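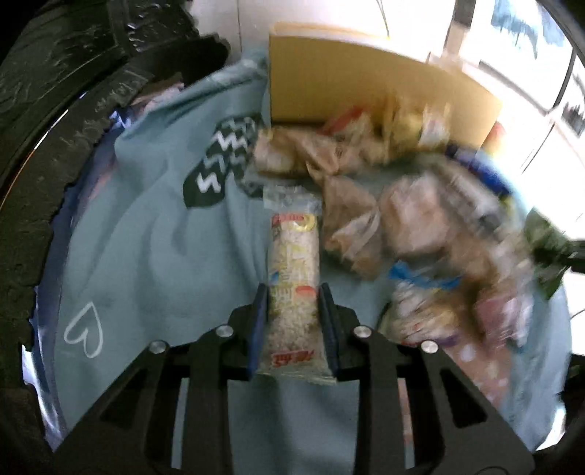
Grimness Coaches Told to Stop Announcing a Word of the Year

Business coaches in Grimness may have to get through next year without a theme. Hakus, the coaching network that most of the town's one-person firms belong to, has asked members to drop the yearly theme word from their newsletters and sales pages starting in September.

The request follows a reader survey that went out this summer and drew 1827 replies. Most people could not recall the theme of the coach they were paying. A fair number named the theme of a different coach, and 4 typed in their own passwords.

"I had Momentum for two years running because I forgot to change it," said Valdis Sakalauskas, who coaches bookkeepers and other quiet people. "My bookings went up the second year, so I'm not sure what we're meant to learn from that." 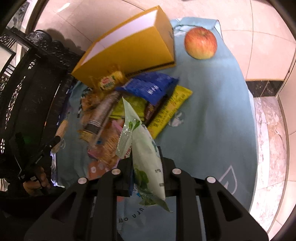

His cousin Justinas Sakalauskas is less relaxed about it. He runs a planning course called Muvard, built on five theme words that clients unlock one at a time, and he has already paid for the workbooks. He has asked Hakus whether a "guiding phrase" would count as a theme. The network is thinking it over - slowly, by his account.

Members who keep their themes won't be thrown out. They will be moved to a separate page of the Hakus directory, headed Other Approaches, where the dream interpreters currently are.

An open meeting will be held upstairs at the Rutherford before the change takes effect. Members may speak for two minutes each and are asked not to bring slides.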